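4.2 Materials and setting

The second part of the study looked at how printed information is taken up in small public libraries. Earlier work in the same project (Laitinen and Rautiainen) had relied on interviews with staff, who tended to judge a leaflet by how often the pile had to be filled up again. Such accounts are useful, but they say little about which readers take a leaflet, or whether it is read once it has left the building. The present section therefore reports on a survey of visitors, supported by stock records kept at each branch.

Six branches took part, three in the Itis district and three in the smaller towns served by the Manninen library network. The branches differ in size and opening hours, and two of the Manninen branches share their building with a health centre. Each branch received 1,000 copies of the same leaflet in June. The leaflet, a single folded sheet on home energy advice, was written by the Trita information service and tested beforehand with a reading group led by Nelli Rantala. The wording was changed twice after these tests, mainly to shorten the opening paragraph and to move the telephone number to the front.

Display conditions were varied between branches. In the first condition the leaflets were laid flat on the lending desk. In the second they stood upright in a clear holder on a table near the entrance. In the third they were placed in the existing wall rack, among leaflets from other bodies. Staff were asked to leave the display as it was and to note any copies removed because of damage. A clear acrylic stand is shown in Figure 3.

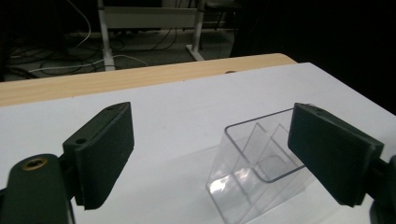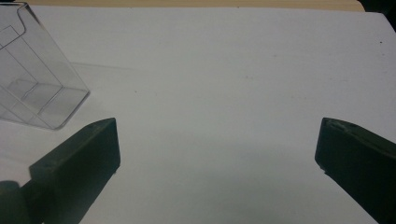 Figure 3. Clear acrylic stand on a white surface, two views.

Visitors were approached on leaving the building and asked to complete a short questionnaire. Children under 15 were not approached. The questionnaire covered the purpose of the visit, any printed material picked up, and the reasons given for taking or leaving it. A total of 353 usable forms were returned. Forms on which the purpose of the visit had been left blank were kept in the analysis, as the question was often skipped by people who had come in to use the toilets or wait for a bus, according to the notes made by the interviewers.

Two limits of the material should be noted. First, the stock records show how many copies left the display, but a copy may be taken by one person for several others, or picked up and put down elsewhere in the library. Niskanen has described the same difficulty in his study of museum guides, and his suggestion of a second count at closing time was adopted here only in the Itis branches. Secondly, the branches could not be matched for the number of visitors. The comparison between display conditions is therefore made within each district and should not be read as a ranking of the branches themselves.

Answers to the open questions were sorted by two readers working apart, using the scheme set out by Hämäläinen for the Clesance survey of waiting rooms. Where the two readers disagreed, the answer was placed in the category "other" unless a third reader supported one of the first two. The scheme separates reasons connected with the subject of the leaflet from reasons connected with its place and appearance. Several respondents gave both kinds of reason in a single sentence, and these answers were entered under each heading. The results are presented by district in the next section.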